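### 3.2 Why buyers pick one floor plan over another

I went into this part of the study thinking price would explain nearly everything. We had 119 sets of buyer notes from Vinbridge, a subdivision where one builder, Lallis, put up every house, so the finishes and lot sizes barely change from street to street. That made it a nice place to ask a simple question: when two homes cost the same, what tips a family toward one of them?

Rizal Saragih and I read all the notes separately and then compared our labels. We disagreed on 12 of them, mostly where a buyer said something like "it felt right" and left it there (I wanted to call that layout, Rizal wanted a separate pile, and Rizal won).
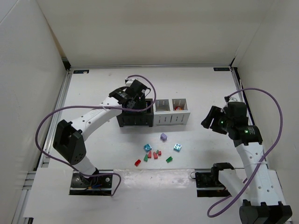
**Figure 4.** Two robot arms over a group of small colored blocks.

The biggest pile by far was storage. People wrote about pantries, coat closets, and where the vacuum would go, and they wrote about them at length! Kitchens came second, but a lot of those comments were storage comments too once you read past the first line. Levchenko's earlier survey of custom homes put natural light at the top, and I'd love to know how much of that gap comes from the buyers and how much from the way the question was asked. Ours was an open box on a form. Theirs was a checklist.

We also tried splitting the notes by house size, with the line at 2000 square feet. Below it, 40 buyers brought up the garage, usually as a spare room in waiting - a gym, a workshop, a place for a teenager's drums. Above it the garage hardly came up, and the talk moved to the upstairs hallway and how far the laundry was from the bedrooms. Section 3.3 takes up the laundry question using the resale records.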